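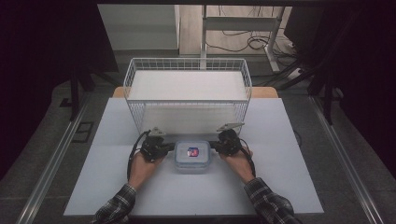
Silvia Jelínek

Equipment Planning Coordinator, Onow (Wonbridge)

Is your kitchen, stockroom or small lab thinking about its first robot arm? Or its second, after the first one went over budget? Then we'd love to have you in our next planning group!

Onow is putting together a buying guide for small workplaces that want help with shelf work: picking up lidded containers, putting them on a shelf, taking them down again. We collect the handling examples ourselves with hand-held grippers, two at a time, one in each hand, and we have learned a lot about what that kind of work really costs. What we don't have is your side of it. We want to hear from the person who fills in the purchase request, argues for the floor space and then has to live with whatever turns up on the pallet.

We're looking for 18 participants, from different kinds of workplaces if we can manage it. The group starts in January and runs for nine weeks.

What you'll be doing

You'll join one online session a week, 62 minutes long. (The odd two minutes are for sign-in. Koskela, our meeting software, is slow to let people in and we got tired of pretending otherwise.) Between sessions you'll work on a draft equipment plan for your own site, using our worksheet, and swap comments with two other participants.

The worksheet covers the purchase itself, then the lines people tend to leave out: spare finger pads, cables, stands, a sturdy table, the shelving the equipment will work with, staff hours for setup, and a bit put aside for the thing you forgot. There is a whole page on containers. Lids with latches, clear walls, rounded corners, labels on top or on the front: all of it affects which gripper fingers you should be pricing, and it is so much cheaper to find out on paper.

You'll also come to Wonbridge once, for a full day in the workroom. You'll get a gripper in each hand and try moving containers on and off wire-sided shelves. Most people change at least one line in their plan on the train home, and I love getting those emails.
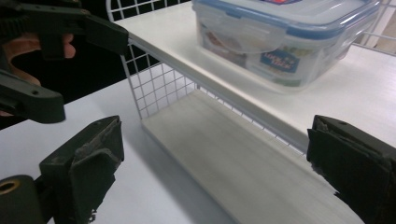
Both grippers at the two-tier shelf, with a latched food container on the upper board.

Who should apply

You have some say over equipment spending where you work, or you prepare the numbers for the person who does. You expect to buy, lease or replace handling equipment within the next two years. You're willing to show the rest of the group a real budget, with supplier names taken out if you need to.

You don't need any background in robotics. A head cook, a stockroom lead, a school lab technician or an office manager would all be very welcome. If you sell equipment for a living, please sit this one out; there will be a separate session for suppliers later on.

What you'll get

Each participant receives $1,000, half after the workroom day and half when the plan is handed in. We pay for travel to Wonbridge and lunch as well. You keep the worksheet and your finished plan, and you can take it to your own boss without asking us. If you'd like a second pair of eyes on a supplier quote during the program, send it over. I read them for fun anyway.

What we'll ask to use

With your agreement, we'd like to include parts of your plan in the guide. Your workplace won't be named and you'll see the pages before they go out. 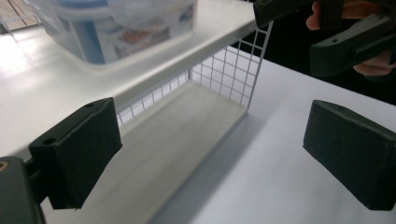 How to apply

Write half a page telling us where you work, what gets moved by hand there, and what you're hoping to buy. Add the size and type of container you handle most, and the height of the shelf it goes on. Rough measurements are fine.

Send it to the planning desk at Onow with the word BELDEN in the subject line. Belden is the name of the program, and the filter looks for it.

I'll reply to everyone, usually in the evening. If your site is a strong match we'll set up a short phone call, and after that you'll get the worksheet and a list of possible workroom days. Questions before you apply are welcome at the same address, including very basic ones!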